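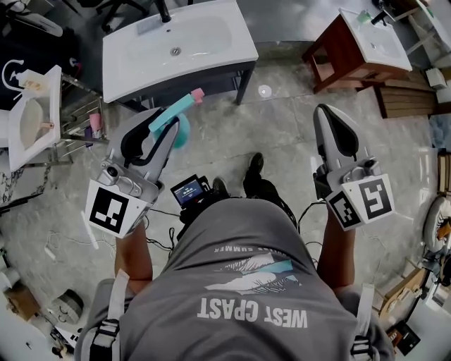

Posted by Diane Marchand on Mon 26 October
Filed under: Things I was told to buy
7 comments

My sister-in-law gave me a posture clip for my birthday in June. It's called an Isota, it hooks onto your collar, and it buzzes when you slouch. She swears by hers. I would like to point out that she also swears by a magnetic bracelet, but I said thank you and I wore the thing for most of the summer.

Let me start with what the box says, since I read boxes. It says the clip will "retrain your natural alignment." Retrain it to what? I have been standing upright since before I could talk. The leaflet has a drawing of a spine on one side and a drawing of a slightly straighter spine on the other, and a green check mark next to the second one. That's the whole argument. There's no mention of who was tested, for how long, or what they were like before.

You set it up by standing "naturally tall" and pressing the button. I did this in the kitchen and then again in the hallway, and the app told me my two natural talls were different. It asked me to pick one. I picked the kitchen.

In my first full week it buzzed 352 times. I know because the app keeps a tally and sends it to you on Sunday night with a little sad face. By the third week I was down to 96, and the sad face had turned into a happy one. Had my posture improved? Maybe. I had also worked out that if you hook the clip a bit lower it hardly notices anything.

What bothers me most is the idea that there's one correct shape for a person and everything else is a lapse.

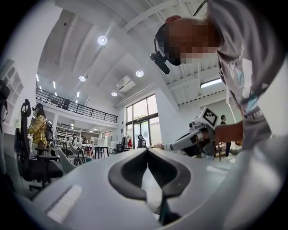 Slouching, as far as these people are concerned, is any angle that isn't the angle you had when you pressed the button. The clip has no idea whether you're sunk into the couch or tying your shoe. It buzzed when I loaded the dishwasher and when I picked beans. It would have plenty to say to the person leaning forward in the photo, head down and bent over, and I'd like to hear it explain how anybody is supposed to do anything with their hands while staying naturally tall. Backs bend. I was under the impression that was the point of having all those separate bones.

I asked my doctor at my regular checkup, and she gave me the look I was hoping for. Her advice was to get up and walk more and stop sitting for three hours at a stretch. She didn't seem to think the exact angle mattered much for me. That's one doctor and one back, so take it for what it is, but she also didn't charge me a monthly fee for the "insights" tab.

Oh yes, the fee. After the free trial the tally is still free but the chart of the tally costs money. I can draw my own chart.

Now, my sister-in-law says her neck doesn't hurt anymore, and I believe her. She also got a new pillow and changed jobs this spring. She gives the credit to the clip. I brought up the pillow at dinner and it didn't go over well.

The Isota is in the drawer with the dead batteries. It went off in there last Tuesday – I have no idea what it thought the drawer was doing wrong – and I've taken the battery out now. If anybody wants it, leave a comment. You'll have to find your own collar to fit it, as it left a crease in two of mine.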